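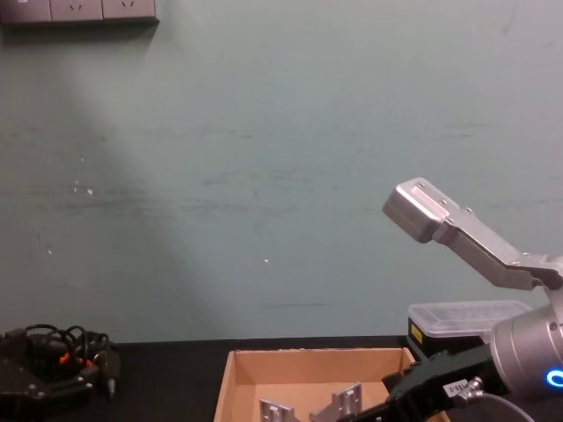 2 min read

Getting Scuffs Off a Painted Wall

Every wall behind a table ends up with dark streaks, and every household blames the chairs. Start dry. A clean white eraser, the school kind, lifts more than you'd think and costs less than the spray you were about to buy.

Next comes a soft cloth, warm water and one drop of dish soap. One. Wring it until your wrists complain, then wipe from the bottom up so drips don't leave tracks. Keep well away from outlets – a dry cloth is plenty there.

Melamine sponges work, but they're very fine sandpaper with good publicity. On flat paint they leave a shiny patch you will see forever, usually at breakfast. Test behind the couch first.

Still there after 2 rounds? Touch-up paint, small brush, thin coat. Let it dry overnight before you judge it.

Ginette Hervieu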